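4 Dec 2025
Jana Stöcker

Serviço de sala e pequenos-almoços: apontamentos da aula sobre o tabuleiro

Boa tarde a todos, e obrigada pela paciência com que ficaram até ao fim da última aula (eu sei que me alonguei com os guardanapos, mas é um assunto de que gosto muito!). Hoje ficamos com uma coisa mais pequena, que é a preparação de um tabuleiro individual: um tabuleiro de madeira, um pires, uma tigela e uma colher. Parece pouco, e no entanto é com estas peças que quase toda a gente se atrapalha no primeiro dia de estágio.

Comecem sempre pela mesa. Passem a mão pela superfície antes de pousarem seja o que for, e depois coloquem o tabuleiro na posição em que vai ser levantado, com espaço livre dos dois lados para as mãos entrarem à vontade. Quem trabalha com os tabuleiros da Tarton, que são compridos e pesados, sabe bem do que falo. Os de rebordo levantado perdoam mais, mas também enganam, pois ficamos com a ideia de que nada escorrega lá dentro e apressamos o passo.

O conjunto monta-se fora do tabuleiro, logo atrás dele: primeiro o pires, depois a tigela ao centro do pires, e só então a colher. Assim podemos ver se a tigela assenta direita e rodar tudo com calma, sem arrastar a loiça pela madeira.

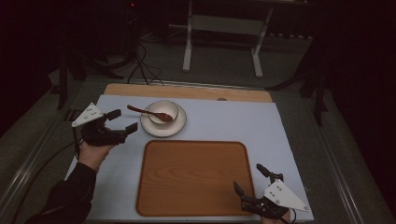
Quanto à colher, há duas escolas. Na casa Escobar, onde fiz o meu primeiro estágio, pousava-se no pires, do lado direito, com o cabo virado para o cliente. Na Fandine preferiam-na dentro da tigela, com o cabo de fora. Eu aceito as duas na avaliação, desde que escolham uma e a mantenham em todos os tabuleiros da mesma mesa. Se o cabo for comprido e passar para lá do pires, tenham cuidado com a manga: já vi ir uma tigela inteira ao chão por causa de um punho desabotoado (era o meu, confesso).

Para passar o conjunto para o tabuleiro, uma mão segura o pires e a outra firma o tabuleiro pelo rebordo. Peguem no pires por baixo, com o polegar apenas na borda, e nunca na tigela. Pousem devagar, corrijam a posição e levantem o tabuleiro com os cotovelos junto ao corpo.

Para praticar em casa: repitam a montagem 12 vezes, as primeiras com a tigela vazia e as duas últimas com 400 ml de água, se a vossa tigela os levar. Quem não tiver tabuleiro pode usar uma tábua de cozinha lisa, que até é mais exigente por não ter rebordo.

Leitura para a próxima aula: o capítulo 11 do manual Utell, sobre a arrumação da copa. Tragam pano de loiça e sapatos fechados, por favor.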